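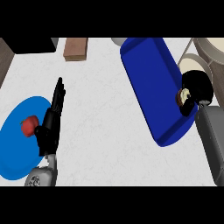

When I moved to Skirnstead I brought two suitcases and one notebook. The notebook has the recipes of my grandmother, written in pencil, and almost every page has a problem. She did not write amounts. She wrote "flour, as it takes" and "bake until ready", and for the apple cake she wrote only the word "Sesema" and a line under it.

Sesema is the village where she was born, so for a long time I believed it was the name of the cake. My aunt says it is the name of the apple. My mother says both of them are wrong and that it only means the cake was made the way they made it there, with the apples on the bottom and the dough poured on top. We had this discussion again on the phone in September, and it took more time than the baking.

I wanted to write down the recipe properly this year, with numbers. This is harder than I expected. When I bake by feeling, the cake is good. When I put the bowl on the scale and try to be exact, I begin to doubt everything, and then I add flour which it did not need. The first cake was like bread. The second one was still liquid in the middle, but my neighbors ate it with spoons and said it was a pudding, so I did not correct them.

The apples are a question also. At home we used a small sour kind that stays firm in the oven. In the supermarket here all the apples are sweet and very large, and they give too much water. I asked at the fruit stand by the station, and the woman there gave me a bag of Porkura, a local apple I had never heard of. It has thick skin and it is not beautiful, but it is sour enough that you make a face. With Porkura the cake became almost the same as my memory of it. I say almost, because the oven is electric and my grandmother had a wood stove, and maybe also because I was eight.

For those who want to try, I can give what I have now. You need 3 eggs, a cup of sugar, a cup of flour and a bit more, a spoon of vinegar and a pinch of salt. Beat the eggs with the sugar for a long time, longer than you think. Peel the apples or don't peel them, my family is divided. Cut them thick, put them in a buttered pan, and pour the dough over. I bake it for 55 minutes and do not open the door in the first 25. Cinnamon is allowed. My grandmother did not use it, but she had opinions about cinnamon that I don't share.

The pan I use is a Dvorak, an old enamel one that I found at the flea market behind the church. It is too deep for this cake and the edge has lost some of its color. I like it anyway. The seller wanted to give me the lid too, but the lid was from a different pot.

Some of you wrote to me after the post on plum dumplings and asked if I would make a small book from the notebook. I have thought about it. My problem is the language. Many of her words do not exist in English, and some of them I think do not exist in any language, only in our kitchen. There is one word she used for dough that is ready but does not want to be touched yet. I tried "resting", but resting is what the cook does to the dough, and her word was more about the mood of the dough itself. If someone knows a better one, please write it in the comments.

Next I will try the walnut rolls – the page has a big grease stain exactly where the sugar should be, so I will have to guess. My aunt has already promised to send me her version, and my mother has asked me not to use it.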